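手持ちグリッパのデモから開き幅を推定するところで詰まっています(38)

カテゴリ:ソフトウェア/認識・制御
タグ:模倣学習 前処理 魚眼 Totitz

1 名前:usui_kabe 2026年3月
いつもお世話になっております。主に自分の尻拭いでこの板に来ている者です。

手持ちグリッパで録った布系タスクのデモを、Totitz(うちの前処理パイプライン)に流して学習データにしています。流れは、魚眼画像から自己位置推定、指先の検出、開き幅の算出、時刻合わせ、という普通のやつです。
問題は開き幅です。手首を速く振った区間で、閉じかけの指が突然全開になったり、0を突き抜けて負になったりします。負の開き幅というのは指が互いにめり込んでいるということで、物理的にはたいへん興味深いのですが、方策に学習させたくはありません。

集めた1118本のうち、どれだけ汚染されているのかもまだ把握できていません。把握したくないとも言います。

指の内側に青い帯があるので、色で左右を分けて抜き、帯と帯の距離を取っています。静止に近い区間ではきれいに出ます。背景が流れている区間だと駄目です。たとえばこういうフレーム。 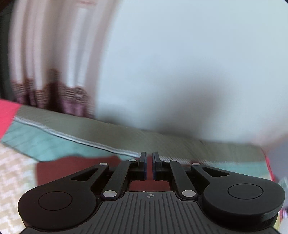 ベッド上のデモから1枚。指は少しだけ開いていて、何も掴んでいない。背景はこのとおり流れている

検出器はこの1枚に対して「全開」と答えました。自信満々で、信頼度は上限に張り付いています。
露光を短くするとか録り直すとかいう正論は、できれば最後の手段にしたいです。ソフトで何とかなりませんか。

2 名前:kaiten_isu
壁が薄い青なのに指の帯も青で抜いてるの? しきい値は?

3 名前:usui_kabe
>>2
色相の幅だけです。彩度は見ていません。書いていて今、嫌な汗が出てきました。

4 名前:kaiten_isu
出そうね、汗。
画像だと帯の上のほうが壁に近いところにあるでしょ。彩度を見ない色相マスクだと、壁と帯がひとつの巨大な青い塊になって、その重心を「右指です」と言い張ってる可能性が高い。マスク画像を1枚出力してみて。10秒で終わる。

5 名前:nawa_to_sen
色のしきい値の話に入る前に、なぜ色で全画面を探しているのかを問いたい。
カメラはグリッパに固定されている。だから背景がどれだけ流れようが、グリッパの本体は画面上でほとんど動かない。動くのは指とリンクだけで、その軌道も機構で決まっている。つまり探索範囲は細い帯状の領域で済む。壁など最初から見なくていい。
答えが1自由度の問題を、2次元の画像全体で解くから負の開き幅が出る。

6 名前:usui_kabe
>>4
マスクを出しました。壁でした。右指は壁でした。

7 名前:kaiten_isu
おめでとうございます、立派な右指です。

8 名前:mokumoku_dan
流れに乗って自分の失敗談を。Juvonの開き幅推定をそのまま使って、台所のデモで同じ目に遭いました。うちの場合は青い皿が左指になりました。皿が流しに置かれるたびにグリッパが開く、という再現性の高い相関ができて、方策は見事にそれを学習しました。

9 名前:nawa_to_sen
>>8
因果が逆でも損失は下がるからね。

10 名前:pivot_hitotsu
別案。帯をやめてピンを使ったらどう?
画像を見ると左右のリンクに銀色の丸いピンが並んでいる。黒い樹脂の上の明るい円だから、コントラストは帯よりいい。指のすぐ下のピンと、内側リンク下端の大きいピンの2点を取れば、リンクの角度が出る。平行リンクなら角度から開き幅は一意に決まる。
青い物だらけの部屋に行っても困らない。

11 名前:kaiten_isu
>>10
反射で飛ぶよ、それ。金属の平らな面だから照明の当たり方で白くも灰色にも黒くもなる。窓際で録った瞬間に死ぬ。帯のほうが拡散面っぽくてまだ素直。

12 名前:pivot_hitotsu
>>11
1個ずつ見るなら死ぬ。全部まとめてリンクモデルに当てはめるなら、片側が飛んでも反対側で持つ。左右対称の機構なんだから、未知数は1つしかない。外れ値除去も簡単。

13 名前:kaiten_isu
対称なのは設計図の上の話で、現物にはガタがある。布を噛んだときに片側だけ逃げるグリッパを何本も見てきた。帯と帯の距離を直接測れば、逃げても逃げたなりの値が出る。

14 名前:pivot_hitotsu
その「逃げたなりの値」を方策に食わせて嬉しいかという話になるけど、まあ実機側の定義しだいか。

15 名前:nawa_to_sen
両方使えばいいだけでは。
状態を開き幅1つにして、観測に帯の位置とピンの位置を両方入れる。重みは検出の質で変える。前後のフレームから動きの上限もかける。人間の指は1フレームで全閉から全開にはならない。
あと魚眼の歪みを忘れている人が多いので言っておくと、画素間距離をそのまま開き幅に線形換算しているなら、そこも直すべき。

16 名前:usui_kabe
>>15
線形換算しています。全閉と全開の2点で直線を引きました。

17 名前:nawa_to_sen
知ってた。
途中に厚みのわかる物を何種類か挟んで、換算表を作り直すこと。3点でも2点よりはだいぶ違う。

18 名前:mokumoku_dan
横から質問。本体の下のほうに、円を四つに割ったような小さい十字の印がありますよね。あれを基準にして画像を位置合わせするのは有りですか? うちはカメラを付け外しするたびに少しずつずれて、領域を固定すると外れるんです。

19 名前:nawa_to_sen
>>18
有り。何のための印かは知らないが、本体側にあって指の隙間の真下なので、基準には都合がいい。テンプレート照合でずれと回転を拾い、それから探索領域を切る。毎フレームやる必要はなく、収録の頭で一度やれば足りる。途中でカメラをぶつけていなければ。

20 名前:mokumoku_dan
ぶつけてます。

21 名前:nawa_to_sen
では毎フレームで。

22 名前:tameiki_node
そもそもの話をして嫌われていいですか。
そのブレ方の区間、開き幅が取れたとして手先の姿勢は信用できるんですか。壁は無地、カーテンは縞に流れ、布は柔らかい。特徴点が安定して取れそうな場所がほとんど見当たらない。開き幅だけ直して軌道がずれていたら、正しいタイミングで間違った場所を掴む方策ができます。

23 名前:usui_kabe
>>22
IMUで持たせているつもりでした。「つもり」を数字にしてきます。

24 名前:kaiten_isu
>>22
嫌われ役ご苦労さまだけど、そこは区間ごと捨てればいい。何も掴んでいない移動中の速い振りなんて、学習上の価値は薄いでしょ。

25 名前:tameiki_node
>>24
反対。移動を切るとデモが細切れになって、掴む直前の減速がどこから始まるのか学べなくなります。うちは一度それをやって、布の手前で永遠に考え込むロボットを作りました。哲学科に寄付しようかと思った。

26 名前:kaiten_isu
うちでは切っても問題なかったけどなあ。タスクの長さによるのでは。

27 名前:tameiki_node
よると思います。うちは長かった。そこは認めます。

28 名前:usui_kabe
途中経過です。

・彩度の下限を入れた → 壁は右指を辞任
・探索領域を指の可動範囲に限定した → 負の開き幅が消えた
・換算表を作り直した → 半開き付近の値がかなり変わった。直線とは何だったのか
・ピン検出 → 未着手

>>1のフレームは「わずかに開き」になりました。見た目と合っています。検出器の信頼度は相変わらず上限なので、あの数字は何も見ていないのだと思います。

姿勢のほうはSethiで軌道を可視化したら、速い振りの区間で手先が壁の向こうへ出かけて、しばらくして帰ってくるデモが8本ありました。まだ30本しか見ていません。

29 名前:tameiki_node
30本で8本はだいぶ旅行好きですね。

30 名前:nawa_to_sen
帰ってくるなら最適化でまだ救える。帰ってこないのは捨てる。切り分けは、画像側の推定とIMUの角速度を突き合わせて、残差が跳ねた区間に印を付けるのが早い。捨てるか重みを下げるかは後で決められる。
先に捨てるとkaiten_isu氏とtameiki_node氏の喧嘩が決着しない。

31 名前:kaiten_isu
喧嘩ではなく議論です。

32 名前:tameiki_node
私は喧嘩のつもりでした。

33 名前:trs_kyuuyuuza
Trusbridgeの収録ツールを使っているなら、設定に露光時間の上限があります。初期値は「自動」で、暗い室内だと平気で伸びます。録り直しが嫌なのはわかりますが、次に録る分だけでも変えておいたほうがいいですよ。ゲインは上がって粒は出ますが、粒は流れません。

34 名前:usui_kabe
>>33
まさにTrusbridgeで、まさに自動でした。このスレで私は何回「まさに」をやるのか。
次回分から上限をかけます。

35 名前:pivot_hitotsu
で、ピンは?

36 名前:usui_kabe
>>35
やります。青い布が出てくるデモがまだ残っているので、たぶん要ります。

37 名前:mokumoku_dan
十字の印の位置合わせ、うちでも試しました。ずれ補正は効きました。回転は印が小さいせいか暴れるので、本体左右の丸い円盤の輪郭も足したら落ち着きました。円盤どうしは離れているから角度が安定します。ただ魚眼の端に寄っている側は、歪みを戻してから合わせないと楕円になります。

38 名前:usui_kabe
>>37
助かります、真似します。全部流し直すのに時間がかかるので、ピンと姿勢の結果は5月の連休明けに貼ります。それまでスレが落ちていたら立て直します。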